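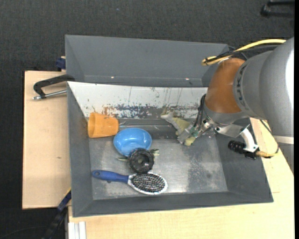

`darent-abrieb` enthält Messreihen zum Verschleiß lackierter und pulverbeschichteter Blechoberflächen. Erfasst sind Schichtdicke, Glanzgrad und Kratzerrichtung je Prüffeld. Als Kratzer zählen auch dünne, dunkle senkrechte Linien wie auf der weißen Schräge der grauen Blechwanne; das Band aus blauen, dunkelgrauen und braunen Spuren darunter fiele unter `flaechig`. Rostbraune Flecken erhalten den Zusatz `verfaerbt`, ein Korrosionsbefund ist damit nicht verbunden.

## Dateien

- `felder.csv` – eine Zeile je Prüffeld
- `serien.csv` – Beschichtung, Charge, Prüfmittel
- `klassen.md` – Definition der Schadensklassen

## Felder

| Spalte | Typ | Einheit |
|---|---|---|
| `feld_id` | string | – |
| `dicke` | float | µm |
| `glanz` | float | GE |
| `richtung` | int | Grad |
| `klasse` | string | – |

Dezimaltrennzeichen ist der Punkt, Kodierung UTF-8. Fehlende Werte bleiben leer.

## Umfang

24 Serien mit je fünf Prüffeldern. Zwei Serien (Grusard, matt) wurden ohne Glanzmessung aufgenommen.

## Bekannte Probleme

`richtung` ist in den Wodenari-Serien gegen die Blechkante gemessen, sonst gegen die Lotrechte. Umrechnung steht aus.

Pflege: Witold Tomaszewski. Korrekturen bitte als Patch gegen `felder.csv`, mit Angabe der `feld_id`.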